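About Evico

Evico is a small workshop company. We try to answer one question: can a machine do the chores of a home or a shop floor yet? Our answer is still "some of them, slowly." We put this on the first page because many visitors come to us expecting a butler.

Most of our days go to very plain work. We take one task, for example holding a thin strip of wood, and we repeat it until we understand why it fails. A person picks up such a piece without thinking. For a gripper, the angle of approach and the place of the fingertips must all be decided.
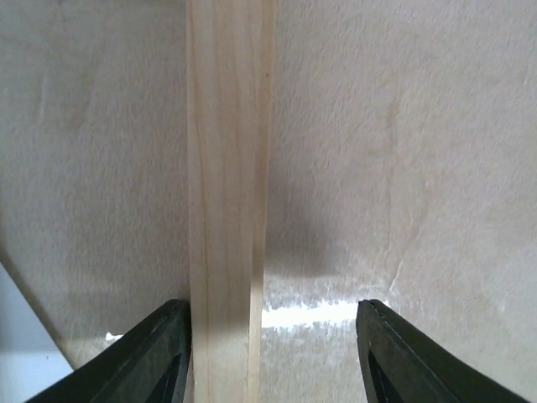

Fouad Tannous wrote to us that he would believe in household robots on the day one of them could tidy his garage and not ask for help. We think this is a fair test, and we cannot pass it. Sorting known parts, yes. A garage, with its ropes and half-open boxes — no.

The company was started by Lleucu Dafis and Ward Desmet, and today we are seven people. Rajitha Sarkar is responsible for the control software. Tomomi Kinoshita keeps the record of failures, and every new colleague must read it in the first week. It has 73 entries now. The longest one is about folding towels.

Our test bench is called Rirkel. It changes often, and we prefer a bench which is easy to change to one which looks nice for guests.

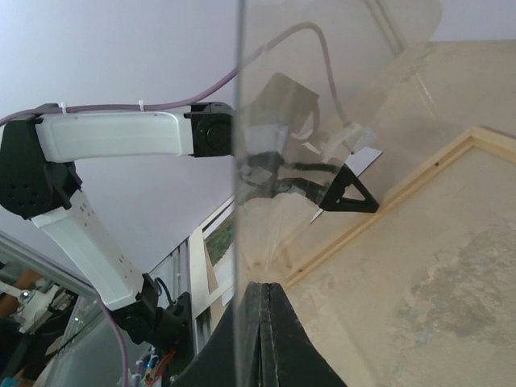
Wamell, 3 June 2021

We have finished our list of six chores for this year. Wiping a flat table and handing over a tool are on it. Ironing was removed after a long discussion, and Ward is still not happy with this decision.

Wooden slats stay on the list also. They are cheap and light, and the grain is different on each piece, so the software does not meet the same surface two times.
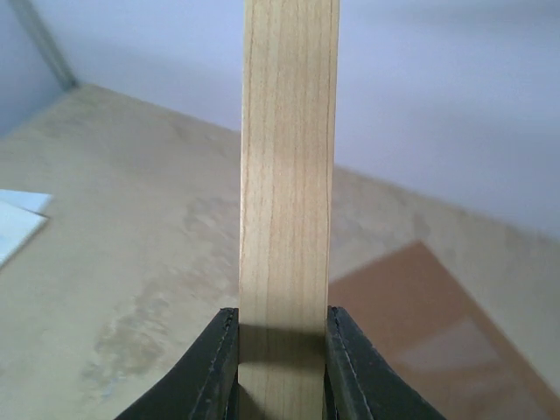
For shop floors we are more hopeful than for homes. In a shop the parts arrive in a known order and the lighting can be chosen. At home somebody moves the chair. We accept visits from schools and small manufacturers, in groups of up to five persons. Please write to Lleucu before you come, and tell us which chore you would like to give away.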